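Hiebert Steel Bins, Set of 2: A Long Review From a Messy Craft Room

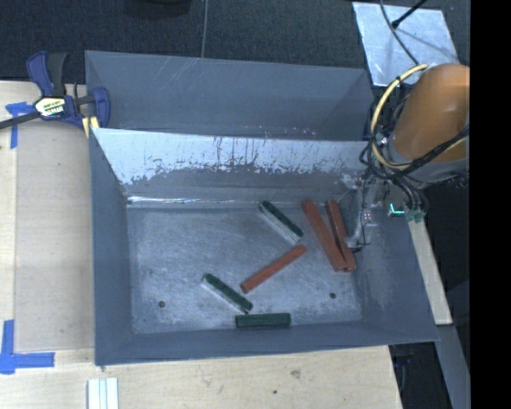
Gray metal bins beside the wooden tabletop, a few reddish-brown and dark green blocks in the near one.

I have been through more storage than any reasonable person should admit to. Wicker baskets that shed, canvas cubes that slumped over by Christmas, those clear plastic drawers that crack at the corner if you so much as look at them. So when my friend Krisztina Hajdu told me she'd switched her whole sewing room over to metal bins, I listened, because Krisztina has the tidiest sewing room I have ever set foot in and I have been jealous of it for years.

She has the Urach ones, which are lovely and which I could not bring myself to pay for. I went with Hiebert instead. A set of 2 came to $58, and shipping was free. I've had mine since July, which feels like long enough to have an opinion.

First, the weight. These are heavy! I carried the box up the stairs in one go and regretted it by the landing. Once a bin is down it stays down, though, and I've come to love that. My old plastic tubs used to skate away from me every time I dug around for something at the bottom. I can rummage in these with one hand and hold my coffee in the other.

The sides are smooth and easy to wipe, and glue comes off with a damp rag if you catch it the same day. (If you don't catch it the same day, a plastic scraper and some patience.) The rims on mine were finished nicely, with one exception – a rough spot on a back corner that snagged a sweater sleeve the first week. I went over it with a bit of fine sandpaper and haven't had trouble there again, but I'd tell you to run a finger carefully around the top before you fill yours up.

Now for what I don't like. They scratch. If you're someone who wants your things to look new, you will be unhappy by the end of the first month, so please do buy something else and save yourself the heartache. I don't mind it. My mother's baking pans looked a hundred years old and she made beautiful cakes in them.

They are also loud. Drop a pair of scissors into an empty one and you'll wake the house. I cut a piece of shelf liner for the bin that holds my metal tools and that took care of most of the clatter, though I did it twice because I measured wrong the first time.

And there are no handles, which puzzles me. The Kanex bins I had in our last house had little cutouts on each end, and I used them constantly. You have to lift these by the rim or get your hands underneath, and with a full load of yarn and pattern weights that's no fun at all. Aranka Somogyi, who teaches the Saturday-morning-style quilting circle I go to, bought the same set on my say-so and that was her one complaint too.

I did write to the company to ask if a version with handles was coming. A very nice person wrote back the next afternoon and said they'd pass it along, so who knows.

Would I buy them again? Yes, and I probably will, as there's a shelf under the window that could use two more – I'd just ask someone else to carry the box up.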